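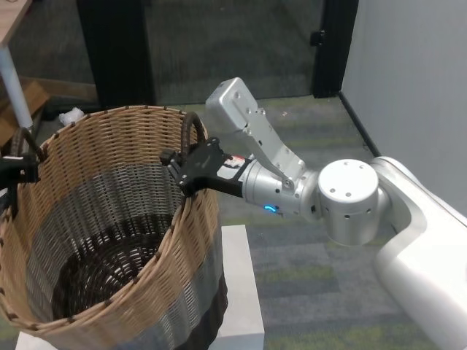
Round basket, tan cane at the rim, dark brown at the foot.

11/08/2026
Soaking cane, Multero additive against plain water

Started this because the Multero leaflet has been pinned over the sink since May and people have begun quoting it as if it were a result. The leaflet says a capful in the soaking water makes cane more supple, cuts the soaking time and "protects the natural fibre". No figures, no grade of cane, no water temperature. Juraj Slanina swears by it. Juraj also swears by soaking overnight, so I don't see how he would know.

Set up two tubs, same size, both filled from the cold tap and left to stand until they matched the room. 10 litres in each. Tub A plain. Tub B with the dose off the bottle. All cane from one Kunitz coil, cut to the same length, any piece with a visible split thrown out. 40 pieces, half to each tub. Weighted down with old plates so nothing floated.

Bend test: wrap each piece round a dowel by hand, slowly, and write down crack, whiskers or clean. First pull after ten minutes, then at longer gaps up to an hour.

At ten minutes both lots were poor. A lot of whiskering on the outside of the bend, a few proper cracks, and the cracks split evenly between the tubs. By half an hour nearly everything was clean. One piece from B cracked at the hour, on a node, which I put down to the node. If it had been a piece from A I expect someone would have put it down to the water.

The B cane does feel different. It is slippery, and it slides through the fingers in a way you could easily take for suppleness. I think that's most of what people are reporting. Slippery is a nuisance at the rim, where you want the binding to grip while you pull the next turn tight. 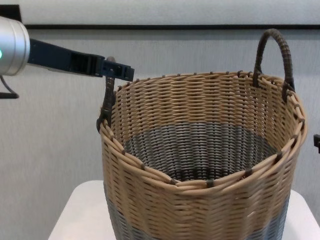
Rims are where we get our complaints anyway. Gudata sent back two last season with the wrapping working loose, and Oravec's buyer asked if we could glue it. I said no then and still would, but I'd like a better answer than habit. My guess is that the wrapping cane is going on too wet, dries, shrinks across its width and leaves slack. Leaving it in the tub longer would make that worse, additive or no additive.

Weighed a bundle from A before soaking, after the hour, and again once it felt dry on the outside. It still carried a fair bit of water when I'd have called it dry — so "feels dry" is no use as a check and I should stop writing it on job cards.

Weak points, before anybody else finds them. I knew which tub was which, and my hands could tell even if I hadn't. One coil only. The room was at 56 per cent humidity by the wall gauge, which I have never trusted. Bending round a dowel is kinder than real weaving.

Cost: a 1000 ml bottle doesn't last long at the stated dose. I can't find anything here worth paying for. Not reordering on the strength of this.

To do: repeat with somebody else handing me the pieces, gloves on. Try the flat wrapping cane as well as the round. Two short rims, one bound wet and one bound barely damp, both left on the shelf over the radiator, then see which one slackens. Ask Juraj to time his next soak. Rinse tub B properly, it's still foaming.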